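Help us run our February open day: hosts and visitor guides wanted

Drurnero, robotics workshop and teaching space
Posted 28 October 2024

Every February we open the doors at Drurnero and let people come in and see what we do with our robots, and every year the crowd is a bit bigger and the queue for the tea urn a bit longer. Last time we had 379 people through over the course of the day, from retired fitters and school groups to a lovely family who had only come in to ask for directions and stayed until the lights went off. We are looking for 13 people to help us host the next one, and we'd be very glad to hear from you if you like talking to strangers and don't mind being on your feet for a while.

You don't need to know anything about robots. Some of our best hosts have come from libraries, cafés, hospital reception desks and one very well-organised netball club. We'll teach you what you need over two evening sessions beforehand, both with dinner, and you'll have a go at driving the arms yourself before you have to explain them to anybody else.

What you'd be doing

There are three areas on the day and you'd be matched to one of them, going by what you tell us in your application.

The Pondus bench is where visitors watch an arm pick things up and put them down again, which sounds like very little until you've stood in front of it with a group of eight-year-olds holding their breath. The host here keeps an eye on the barrier line, introduces each run and fields the questions (there will be a great many questions).

The Fovberg corner is our simulation area, with big screens and comfy chairs. Every bench task gets rehearsed on the computer first, and visitors can follow a practice run from the gripper's point of view, with the tabletop and the bits and pieces lying on it all drawn by the software. It's a quieter spot, and it suits a host who enjoys a longer chat with one or two people at a time.

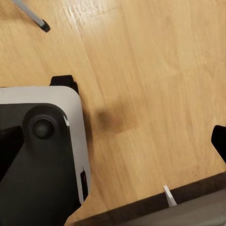

A simulated tabletop, with the tip of the black gripper at the right and a pen at the top left.

People often want to know why we'd bother with a make-believe table when we've got real ones a few steps away, and the host in the Fovberg corner gets to tell them: a bumped object on the screen costs us nothing, and we can put everything back where it was and try again as many times as we like. If you've ever learnt to reverse a trailer in an empty paddock, you already have the idea.

The third area is the Kılıçarslan room, where we run the short talks. It seats 40, and the host welcomes people in, looks after the microphone and gently moves everyone along before the next talk begins.

Who we'd love to hear from

Anyone aged 18 or over who is patient, friendly and comfortable speaking to a small group. A second language would be marvellous, Auslan included. If you've worked with children you'll need to send us a copy of your current check, and if you haven't got one we can help you with the paperwork. The whole building is step-free, and hosts who would like to work seated are very welcome in any of the three areas.

Pay and practical bits

We pay a flat $85 for each training evening and an hourly casual rate on the open day itself, with lunch, a proper break in the middle and a shirt you can keep. Closed shoes are a must at the Pondus bench, and long hair needs to be tied back there too.

How to apply

Send us a page or so about yourself through the contact form on the Drurnero website, with "Open day host" in the subject line. Tell us which area takes your fancy and about a time you explained something tricky to someone who was new to it. A résumé is fine but you don't have to send one. We read everything that comes in and we'll write back either way, usually within a fortnight. If you'd like to poke your head in first and see the place, mention it in your message and we'll find a time and put the kettle on.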